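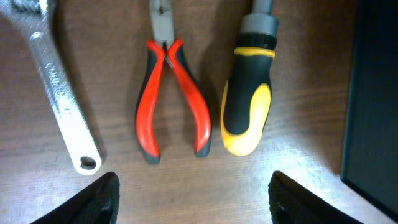 ridgeline57
Moderator, Plulumbridge Weather Board
Posts: 997
Joined: March

Thread: Heat advisory vs excessive heat warning – why the downgrade??

OK so the office pulled the warning for the valley overnight and left us with a plain advisory through Thursday evening. Not seeing it. Dew points still in the low 70s, no real cloud deck, and the overnight low barely moved. My thermometer on the north side of the house read 97 by mid afternoon. Heat index got to 112 at the Zestholm station. How is that an advisory.

Anyone on the east side getting storms? Radar had a line falling apart over the Donier hills and thats all I've got.

Post your readings below, say if its shaded or not please.

dewpoint_dan_not
Zestholm is on blacktop. We go thru this every summer. That 112 is a parking lot number, throw it out.

My back yard, shaded, grass, topped out with a heat index of 103. Advisory is fine.

ridgeline57
People live on blacktop too. Half of Plulumbridge is blacktop. If the bus stop feels like 112 then it feels like 112.

mossy_gutter
East side here. Got a gust front and maybe ten drops. Smelled great for two minutes and then it was worse than before. Power flickered twice.

Creek is way down btw. You can walk across by the footbridge without getting your ankles wet.

coldfrontplease
The warning criteria is for the whole zone tho, not one spot. They need it two days running over most of the county I think? Someone correct me. The hill towns never got close, so they average out and the valley gets the short end. Should be split into two zones, been saying it for years.

dewpoint_dan_not
They don't average anything. Forecaster looks at the grid and makes a call. And splitting the zone means twice the alerts on your phone for the same hot day.
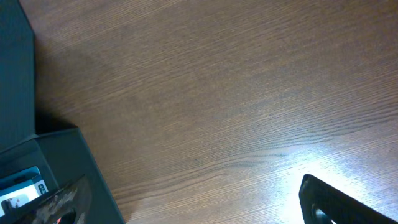

ridgeline57
Twice the alerts is fine by me. My neighbor slept thru the first one with the AC broken and the windows painted shut. People hear "advisory" and go mow the lawn. They hear "warning" and maybe wait til evening. Words matter here, the number behind it not so much.

Also the cooling center at the library only stays open late under a warning. Advisory, they lock up at normal time. So yeah, it does change something.

mossy_gutter
Didn't know that about the library. Is the Piątek Street rec center the same deal?

ridgeline57
Rec center is open til 9 regardless, I called. Bring your own water, fountain is out.

coldfrontplease
ok the library thing is a fair point. Thats a town rule though, not the weather office. Town could just say "any heat alert" and be done with it.

dewpoint_dan_not
Agree with that one. Write the town. Leave the forecasters alone, they had the high within a degree three days out.

snowbird_12
New here. Is a sensor under a porch roof ok or does it read high? Mine sits next to the dryer vent

mossy_gutter
Move it. Anywhere else. Five feet up, over grass, out of the sun, air moving past it.

ridgeline57
What mossy said. And welcome.

New discussion just dropped – front now slower, Friday morning instead of Thursday night. Advisory extended to midnight. Still no warning. I'll email the town about the library hours tonite, will post if they answer.

coldfrontplease
Friday?? ugh. Models had it through here by supper Thursday.

dewpoint_dan_not
One model did.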